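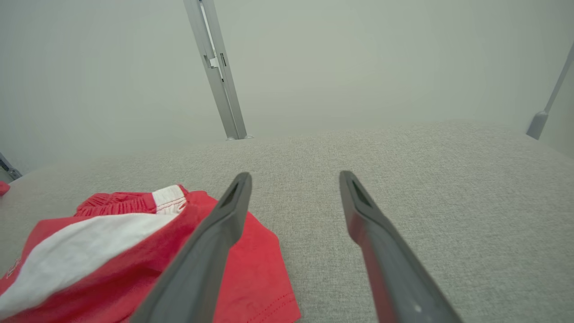 Pesow fold station, dataset README
last edit 29/10/2020

What's in it
3,196 fold attempts, 22 operators, wrist camera video plus gripper state plus the operator's own notes. Collected at the Wodau laundry, second floor. Small garments only. Towels and sheets are in the Savolainen set, different format, don't merge them.

Why it exists
Wodau was going to put folding cells on the kids' wear line. The people on that line wanted a say in what the cells get taught, and the works council agreed. So the folders drive the arm themselves and they decide what counts as a good fold. Their call goes in the label field. We did not overrule any.

What changed for staff
- Shifts are now half hand folding, half station. Used to be all hand.
- Wrists and shoulders: fewer complaints on station days, more about eyes and sitting. Ask for the other chair.
- Pay grade for station hours was settled in September. Before that it was unpaid "training", which was a mistake and people were right to be angry.
- Piece rate does not apply at the station. Please stop asking operators for thier hourly count.
- Two operators went back to hand folding full time. Their choice, data kept with consent.

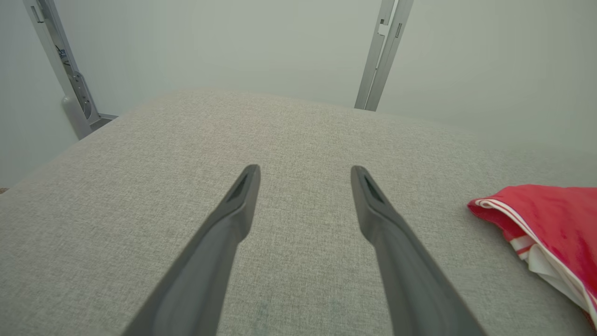
Labels
good / redo / gave_up. 751 are redo, 68 are gave_up. Waistbands cause a lot of the redos, the elastic pulls the fold back open. Notes are free text, spelling left as typed. Don't clean them, the complaints are useful.

Known problems
Early sessions have the clock off by an hour. Gripper closing force not logged before the firmware update. Some notes are are duplicated, filter on note_id. White on white is hard to see.

Not for
Rating workers. Operator IDs are scrambled per session so you can't anyway, and trying to undo that breaks the agreement. Also not for headcount planning, the attempts are slow on purpose.

Access
Westatetti share, read only, folder fold_v2. Staff can pull their own sessions any time, form is by the time clock. Schema file still to come.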